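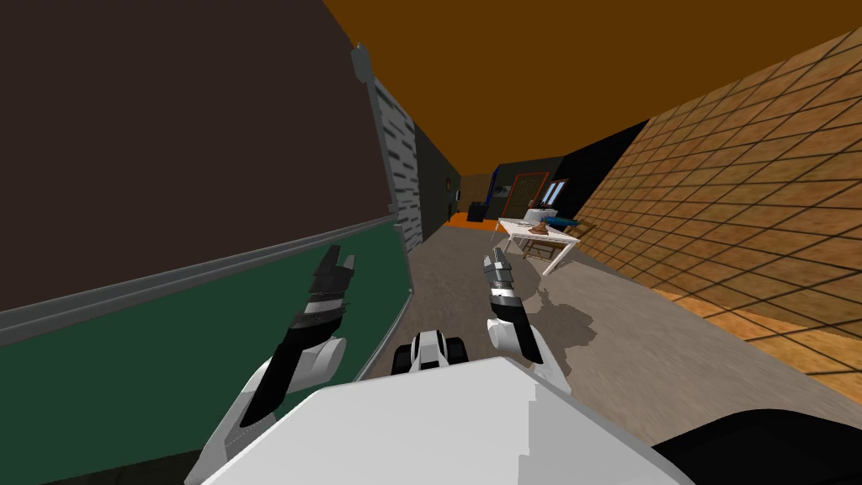
Kragh Savings Bank — Schools and Families Team

What does a bank do with your money?

Updated February 12, 2021. For readers in grades 3 to 6.

Suppose you have $40 from your birthday. You take it to the Kragh branch on the main street in Staltara and hand it to the teller. The teller counts it, types something on a keyboard and gives you a slip of paper. The slip says you have $40 in your savings account.

Where is the money now? Many children think there is a box in the back room with their name on it and their own bills inside. A bank doesn't work that way. Your bills go into a drawer with everyone else's, and the next person who asks for cash may walk out with the same $20 bill your aunt gave you.

What you have is a record. The bank has written down that it owes you $40, and it has to pay you when you ask.

Words to know

Account: the record a bank keeps of how much money it owes you.

Deposit: money you put into an account.

Withdrawal: money you take out.

Loan: money somebody borrows and has to pay back.

Interest: extra money paid for the use of somebody else's money.

Reserve: money a bank holds on to so that it can pay people who want their money back.

Why does the bank want your money?

A bank is a business. It has to pay its workers, its electric bill and the rent on its buildings. Keeping bills in a drawer doesn't earn anything, so the bank lends most of the money to other people.

Say a family wants to buy a house. A house costs far more than most families have saved. They ask the bank for a loan, and they agree to pay back a little each month for many years. They also agree to pay interest.

Businesses borrow too. Zirkusis is a toy store in Staltara. Every fall it has to buy games and puzzles to sell during the holidays, and it has to pay for them before any customer has bought one. The store borrows from the bank in the fall. When the toys are sold, it pays the bank back with interest.

How interest works

Interest goes in both directions. Borrowers pay interest to the bank. The bank pays interest to people with savings accounts.

Interest is usually given as a percent for one year. Percent means "out of 100." If your savings account pays 2 percent, then for every $100 you leave in the account for a year, the bank adds $2.

Here is a longer example. You have $100 on the first day of the year and you don't touch it. After one year you have $102. In the second year the bank pays you 2 percent of $102, so you get $2.04. Now you have $104.04. The extra four cents came from interest on your interest. This is called compound interest. Four cents is not much, but the extra part gets bigger every year.

The bank charges borrowers a higher percent than it pays savers. If Zirkusis pays 5 percent on its loan and you get 2 percent on your savings, the bank keeps the difference. Some of it pays the bank's bills. Some of it covers loans that don't get paid back. What is left over is the bank's profit.

What if everyone wants their money at once?

On a normal day, some people put money in and some take money out. A bank keeps a reserve for the people who come to take money out. It also watches the time of year. People take out more cash before the holidays, so the bank orders extra.

If every customer came in on the same morning and asked for all of their money, no bank could pay them right away. Most of the money has been lent, and a family can't hand back the price of a house in one day. When a very large number of people try to take their money out together, it is called a bank run.

Bank runs often begin with worry. Somebody hears that a bank is in trouble, tells the neighbors, and a line forms outside. Other people see the line and join it. Even a bank that was doing well can run short of cash this way.

In the United States, many people lost their savings in bank runs in the 1930s. After that, the government set up deposit insurance. If an insured bank fails, the insurance pays people back the money in their accounts, up to a limit set by law. The limit is much higher than what most families have in the bank. People who know their deposits are insured have less reason to stand in line.

Who checks on banks?

Banks have to follow rules, and people called examiners check that they do. Examiners usually work for the government. They look at the bank's records and ask questions such as these:

Does the bank have enough money in reserve?

Is it lending to people who will probably be able to pay?

Is it telling customers the truth about its prices?

If something is wrong, the examiners can order the bank to fix it. For serious problems the bank may have to pay a fine.

Lawmakers check on banks as well. Sometimes they hold a hearing — a meeting where the people who run a bank have to answer questions in public. Anyone can read afterward what was said.

Can a bank say no to a loan?

Yes. Before it lends, a bank asks how much a person earns and whether they have paid back other loans on time. Rondico is a small company that repairs bicycles. When it wanted $1000 for a new set of tools, it had to show the bank how many repairs it did each month and how much money was left after paying its bills. The bank decided the company could afford the payments. If there had been nothing left over, the bank would have turned the loan down or offered a smaller one.

Try it yourself

Ask an adult at home to help you find out what percent a savings account near you pays. Then work out how much interest you would get on $100 in one year. To do this, multiply 100 by the percent and divide by 100.

Next, do the same for $1000.

The next page in this series comes out in March. It explains checks, debit cards and credit cards.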